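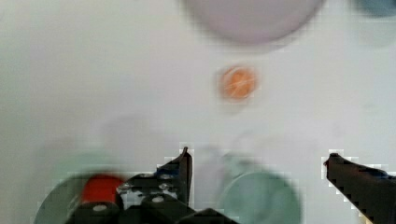
Tabletop with a pale lavender plate or bowl.

Gallodis: a discography of small-label soul and gospel 45s

Version of Mar 1, 2020

Hi, and thanks for looking! Gallodis is a list of 45 rpm singles put out by little soul and gospel labels, the kind that ran out of a barbershop or the back of a TV repair store and pressed a few boxes of records at a time. I started it as a want list for my own collecting. Then I began writing down matrix numbers, then publishers, then who played organ when the label bothered to say, and at some point the want list had eaten a whole spreadsheet and I had to admit I was making a discography.

It has 843 records in it right now, spread over 70 labels. The sides are listed separately, and there are 1,806 rows in the sides file. Yes, that's more than two per record. A few labels put out four-song EPs, and I also give a row of its own to any side that turns up in a clearly different take or edit under the same number (gospel labels did this all the time and never mentioned it on the paper).

What's in the download

records.csv: one row per record, with label, catalog number, artist as printed, format, and label color.
sides.csv: one row per side or take, with title as printed, writer credit, publisher, timing as printed, and what's scratched in the dead wax.
labels.csv: one row per label, with city, address if the label printed one, and my notes.
changes.txt: what I changed and when, going back to the first public version. It's a mess in places, sorry.

Everything is plain UTF-8 with commas between the fields. If your spreadsheet program turns catalog numbers like 3-12 into dates, import that column as text. I lost an entire evening of Juda singles to that before I caught on.

About the fields

"As printed" really means as printed. If the label says "Im So Glad" with no apostrophe, so does the file. If the same quartet shows up with "The" on one single and without it on the next, you get both spellings. There's an artist_group column that ties the variants together, so sort on that one if you want everything by one act in one place.

Writer credits are a swamp. Plenty of these labels gave the credit to the owner, or the owner's wife, or the arranger, and plenty of gospel sides are marked traditional when they're nothing of the kind. I don't fix any of it. If I know better from a later pressing, I put that in the notes column with where I saw it.

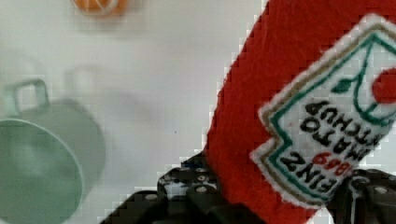 The dead wax column is the one I'm proudest of and also the one most likely to be wrong. Scratched letters are hard to read even with a good light and a loupe, and my eyes are not what they were. A question mark after a character means I wasn't sure of that character. A question mark in square brackets means there's something there and I couldn't read it at all. Please don't strip these out when you clean the data! I've seen a copy going around where somebody did, and now it looks like I was certain about a lot of things I wasn't.

Timings come from the paper and are frequently nonsense. Disc jockeys liked short records, so a label would happily print a shorter time on a longer song. If you want real timings you'll need to play the things. I have done that for the Juda and Vomgate singles I own, on my Iwasaki turntable, and the results are in a column called timed. It's empty for everybody else.

Where it comes from

Mostly from records I've held in my hands. The source column says own, seen, scan, or list. Own and seen are what they sound like. Scan means I worked from a picture of the label that somebody sent me or posted with a sale. List means I only know about the record from an old distributor sheet or a dealer's list, and it may not exist. There are eight of those left and I'd love to get rid of them one way or the other.

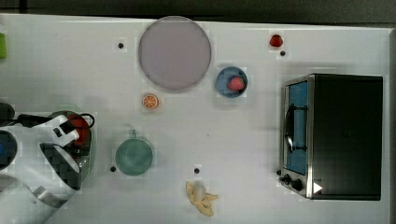 Lavender-pink plate, orange slice, and a strawberry in the small blue bowl.

What's missing

Lots. I've been far more careful with soul than with gospel, just because soul records are what I bought when I was younger, and gospel 45s mostly stayed in the families and churches that bought them. So please don't use these counts to say that a town had more of one than the other. All you'd be measuring is my shopping.

I also don't have anything on 78s or LPs, apart from a note where a side shows up again on an album. Custom pressings made for one choir or one funeral home are in if there's a label name and a number, and out if there isn't. I go back and forth on that rule. Some of my very favorite organ playing is on a blank-label record that doesn't qualify for my own list.

Vomgate deserves a warning of its own. The numbering restarts partway through, so there are two records numbered 101, two numbered 102, and so on up. I've marked the second run with a lowercase b in the series column. The b is mine and isn't on the records, so if you go asking a dealer for Vomgate 104b you'll get a funny look.

Juda has the opposite trouble, with gaps all over the place. I used to think those were records I hadn't found. Now I suspect the owner skipped numbers to make the company look busier, but I can't prove it and the file doesn't say so.

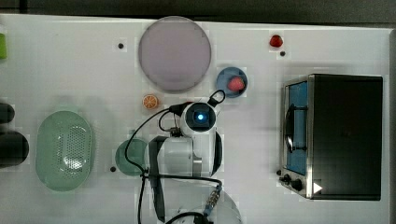
No audio comes with any of this, and I can't send you any, so please don't ask. The same goes for valuations. There used to be a price column and I took it out. It was out of date the minute I typed it, and it was the only thing people wrote to me about.

Using it

Copy it, print it, fold it into your own database, argue with it on a forum. I'd just like the name Gallodis and the version date kept with it, so that when somebody finds a mistake they can tell whether I've already fixed it. If you put it in a book, I'd be tickled to get a copy.

Corrections

Send them in whatever shape you like, but a clear picture of both labels is best, plus what you can read in the dead wax. Tell me if the record is yours or if you only saw it. I go through the mail in batches, and the next version should be out in May. If you don't hear from me before then it's in the pile. Credit for corrections goes in changes.txt by initials, unless you tell me you want your whole name there.

Known problems in this version

Two Juda EPs have their second and third songs swapped in sides.csv.
Label color is blank for everything with source "list".
Some publishers are still spelled out in one row and abbreviated in the next.
The city for a few of the gospel labels is just the city of the post office box, so treat it gently.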